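Durnano: The Complete Collection
Posted Friday, September 4, 2020

Durnano ran for three years as a monthly comic, and Jisuvex has now put the lot into one hardback of 607 pages. 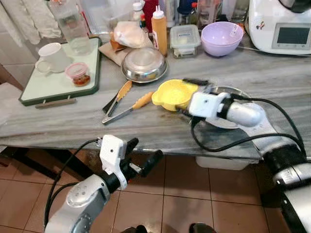 The story follows a ferry crew stranded in Oltville after the river vanishes. The first 8 chapters are slow. After the Bedoya trial it picks up and stays good. 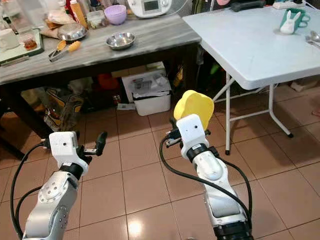

Yellow sponge, held upright.

Colours are sharper than in the single issues, but the binding is stiff and the middle pages lose lettering in the fold.

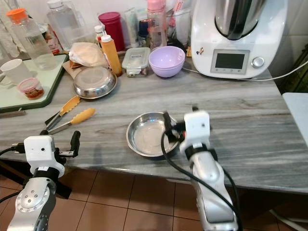

It costs £65. A paperback is due in December, and I would wait for that.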